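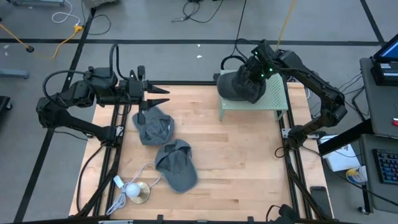
The Stovness Robotics Club is a student club for anyone enrolled at the college, and this page answers the questions we get most often at the start of the fall semester. Our main project this year is handling soft objects with two arms working on one table. We started with baseball caps. A cap has a stiff brim and a crown that collapses when you press on it, so a grip that works on one part does badly on another. The green perforated stand at the right of the table gives the arm a raised surface to work on, and the butcher-block top gives us plenty of room for the other caps.

Who can join?

Any student, full time or part time, in any major. Last year's members came from nursing, welding, accounting and computer science. You do not need to have taken a robotics course.

Do I need to know how to program?

No. Everyone starts by moving the arms by hand and learning how to stop them. If you want to write code after that, Hryhorii Yurchenko teaches a short Python series in October. Members who don't want to code work on fixtures, wiring, testing or the written report.

When and where do you meet?

Mondays and Thursdays at 5:30 p.m. in the Aquino Building, lower level. Enter from the parking lot side. The front doors lock at 5.

How much does it cost?

Dues are $16 per semester. This covers printing filament, tape and replacement gripper fingers. If the dues are a problem, talk to Jennylyn Magbanua and she will waive them. You don't have to fill out a form or explain why.

How is the club funded?

Dues cover very little of it. The student activities office gave us $1130 for this school year, and most of that is set aside for spare motors and travel.

Why caps? Why not blocks or cups?

We did blocks two years ago. They are a good first exercise, but a program that picks up blocks doesn't have to deal with an object that changes shape. We looked at socks and gloves too. Caps were the middle choice. They are cheap and easy to find, and they come with straps and openings that give the gripper something to deal with.

What is the goal for the year?

By the end of the spring we want the two arms to take caps from anywhere on the table and stack them with all the brims facing the same way. The team plans to log 400 attempts before the Waltance Student Showcase and report every one of them, including the drops.

Do I have to go to the showcase?

No. The team that travels is usually small. If you want to go, you need to be signed off on the arms and have worked on some part of the project during the semester.

How do I get signed off?

Read the safety sheet, watch one full session, then run the start-up and shutdown steps with a trained member standing next to you. Most people finish in 2 meetings. Until you are signed off you can work on anything that doesn't involve powering the arms.

What are the safety rules?

Hands stay off the table while either arm is powered. Tie back long hair and take off lanyards. Stay outside the taped lines on the floor if you aren't part of the session. Step over cords, and tell someone if you move one. Food and open drinks stay in the hallway.

Can I use the arms for my own class project?

Yes, once you are signed off and if the table is free. Write your name on the sign-up sheet by the door. Club sessions come first on meeting days. Please put the caps and the stand back where you found them.

Can I donate caps?

Yes. Clean adjustable caps of any color are useful, and dark ones especially, as our vision program still has trouble with them. Fitted caps are less useful to us right now. Leave them in the box marked Ladurari outside the lab.

Can I earn credit?

Students in the technical program can count club work toward the independent project course. Mirta Insaurralde is the faculty advisor and has to approve your plan before the add deadline.

I missed the first meeting. Is it too late?

No. You can start at any meeting before finals week. Come a few minutes early so someone can show you around.

Who do I contact?

Jennylyn Magbanua for membership and dues, Hryhorii Yurchenko for software, and Brunello Morelli for anything mechanical. All three are in the lab on meeting days.

Last updated 9/2/22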